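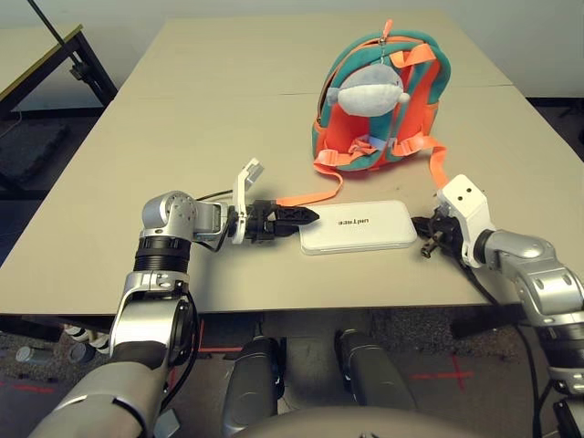 1/ Robot packing bags, what it's changed for those of us who pack bags. Long thread, on my break, typos are staying

2/ Background. I'm on the kitting line at Ondell. Kids backpacks mostly. Bag comes in empty, stuff goes in, straps tucked, bag goes in a carton. Did 436 on my best shift. Back hurt for two days

3/ Management told us about the robot in February. Fifteen min meeting, one slide, the word "support" a lot. No one asked anything. Then everybody asked everything in the parking lot

4/ So it's two arms over a beige table, on carpet, with red tape down. One bag, one white box that has to end up in the bag. Same table all day. I'm one of 5 packers who got moved over to work with it

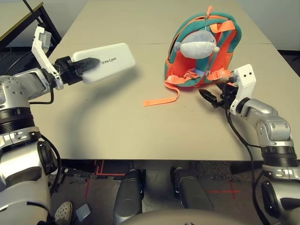 Left arm has the box, right arm's down by the bottom of the bag.

5/ My old job: hands. My new job: watching hands. Set the bag up, step back, write down what went wrong, set the bag up again. Way easier on the shoulders. Harder on the head, I was not ready for how tired you get from paying attention

6/ Straps. STRAPS. On the line you flip them out of the way and don't even know you did it. Now I have to explain it to an engineer. "why did you move that one first" man I don't know, it was in the way

7/ Marleny Tamayo trained me on the line, been there longer than the carpet. She can close a bag with one hand and talk to you the whole time. They had her sit with the Stimlow people and describe how she does it, two full afternoons. She got regular rate for that. Same rate as packing

8/ That's the part I keep chewing on tbh. The thing they want is in her hands and the pay sheet has no line for it

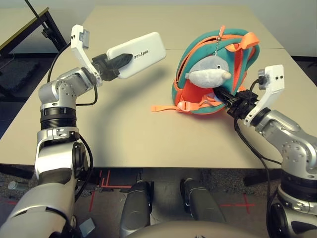 9/ Pay grade is what I want to talk about. We're still coded as packers. Prendent, the temp agency half of us came thru, says there's no code for what we do now so it stays packer until somebody makes one. Meanwhile I'm the one deciding how a bag should lie. On its back with the opening toward the arms, right gripper in the orange lining and the left one holding the box up over the table, that's a setup a person has to think about. Plush thing hanging off the zipper too, right above where the gripper goes in. A packer just packs around it. Somebody has to write all that down and that's not packing!!

10/ Asked my lead. He said put it in writing. So I put it in writing. 1,271 words lol. He said he'd read it

11/ Fair's fair, good stuff too. I sit down sometimes now. I know what a work log is. Engineers eat lunch with us, at first they didnt. One of them tried a shift on the line and was very quiet after

12/ Bad stuff: line is short 5 people and the target didn't move. So the folks still down there are picking up ours. They're not mad at the robot, they're mad at the target. Couple of them are a bit mad at me
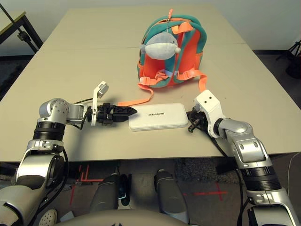 13/ and I get it. I'd be mad too. I walk in at the same time they do and go thru a different door. Barbu on nights wants a rotation, 2 weeks up here, 2 on the line, everybody gets a turn. I'm for it. Marleny's for it if the rate goes up first, and she's right

14/ What I'd ask for if you're about to go thru this at your place: get the new job title before you start doing the new job. Get the target for the line in writing. Ask who gets paid for the explaining

15/ Break's over. Will post if my lead ever reads the 1,271 words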